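3.2 Leere Flächen in der Produktkommunikation

Wer die Bildsprache technischer Anbieter über längere Zeit verfolgt, gewöhnt sich an die Farbe Weiß. Das Korpus umfasst 3.515 Produktseiten deutschsprachiger Anbieter, die letzte davon abgerufen am 2018-05-08. Kodiert wurde in drei Durchgängen, unabhängig voneinander durch zwei Personen, deren Geduld an dieser Stelle ausdrücklich gewürdigt sei. Erfasst wurden Hintergrund, Schattenwurf und die Frage, ob überhaupt ein Mensch vorkommt.

Die Kategorie »neutraler Grund« erwies sich als die mit Abstand ergiebigste und zugleich als die langweiligste. Ryu (Ok-hee Ryu, Arbeitspapier) spricht vom »Möbelhaus ohne Möbel« und meint damit Darstellungen, die jeden Hinweis auf einen Ort der Benutzung vermeiden. Der Begriff wird im Folgenden übernommen, auch wenn er einem Gutachter zu heiter war. Gerenderte Ansichten kommen ihm besonders nahe: helle Gehäuse, weiche Schattierung, eine große weiße Tischplatte (Abb. 3). Staub ist in diesem Genre nicht vorgesehen, Kaffeeränder ebenso wenig.

Dass Weiß Sauberkeit bedeute, steht in jedem Handbuch. Für die Werbetexte unseres Korpus trifft das nur begrenzt zu. Der Anbieter Dolluvix etwa nennt seine weißen Flächen »mutig«, Zidley nennt sie »warm« — letzteres bei einem Lagerregal. Man wird der Branche zugutehalten müssen, dass der Wortschatz für Abwesenheit begrenzt ist. 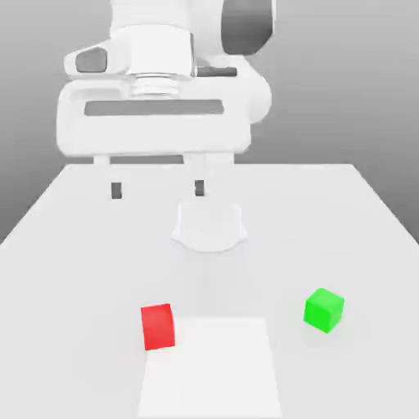

Abb. 3: Computergrafik, weißer Roboterarm über weißer Tischplatte.

3.3 Schrift auf Weiß

Wo das Bild schweigt, redet die Typografie, und zwar leise. Hellgraue Schrift auf weißem Grund gilt offenbar als vornehm. Bei Wibisono war die Lieferzeit in einem Grauton gesetzt, den beide Kodierenden im ersten Durchgang übersahen; sie musste nachgetragen werden. Pakach verzichtete auf der Startseite bis Dezember ganz auf Fließtext und führte dann einen einzigen Satz ein, der auf die Allgemeinen Geschäftsbedingungen verwies.

Die Vermutung, dass Kontrast und Preis gegenläufig sind, ließ sich mit dem vorliegenden Material nicht prüfen, weil die teuersten Anbieter ihre Preise gar nicht angeben. Als eigene Kategorie (»Preis auf Anfrage«) wurde dieser Befund nachträglich aufgenommen. Sie wird in Abschnitt 4 getrennt ausgewertet.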